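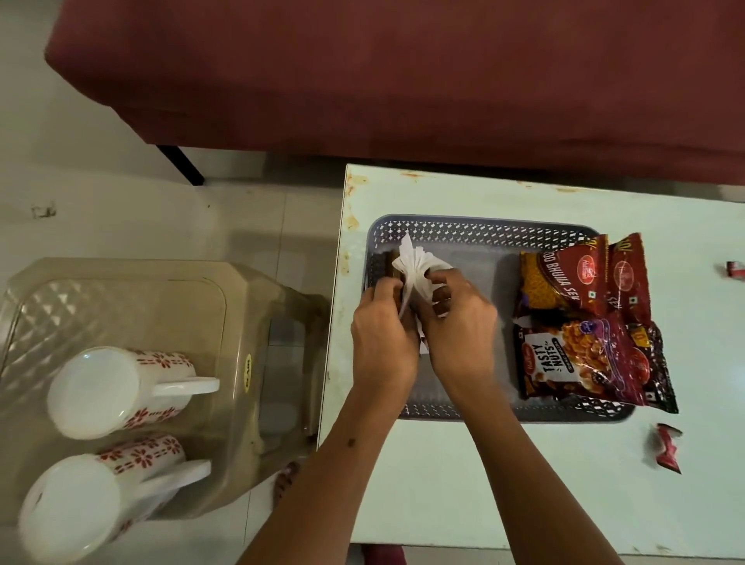

Are subscription boxes for household basics worth it?

31 Oct 2020

716 words would not be enough to list every firm now offering to post you loo roll, tissues and washing-up liquid once a month, so I'll stick to the one most of you wrote in about. Hatesus has been pushing its "Never Run Out" plan hard since May, and the claim on the leaflet is that the average home saves 16 per cent a year.

Saves it compared with what? The small print says compared with "typical convenience prices", meaning the corner shop at nine at night when you've got a streaming cold and will pay anything. I don't buy my tissues like that and I doubt you do either. Set against an ordinary supermarket own brand, the saving on my last shop disappeared, and that was before the delivery charge.

Then there's the survey. Hatesus says 3,876 customers were asked and most were "happy or very happy". Fine, but these were people still paying for the plan. Anyone who had got fed up and left wasn't asked. I'd have liked to hear from them.

Kocsis, the smaller rival, is at least plain about its prices, and you can skip a month without ringing anybody. The boxes are enormous though, and if you live in a flat you'll be keeping kitchen roll under the bed. Driltine does a smaller box for one or two people, but the price per sheet goes up so sharply that I had to check it twice.

My main grumble is with the idea itself. Most of us already know when we're getting low on tissues - we look in the cupboard. A plan that sends the same amount every month takes no notice of hay fever, visitors or a fortnight away, and you end up with a heap of one thing and none of another.

If you can't easily get to the shops, or carrying bulky packs is a struggle, a regular delivery may well be worth paying extra for. Just treat it as paying extra. Check how to cancel before you sign up, and write down the date the trial ends. Hatesus wants 16 days' notice, and the form is well hidden.

Next month I'll be looking at the Kadach refill scheme, which also promises big savings.

715 shares
9 comments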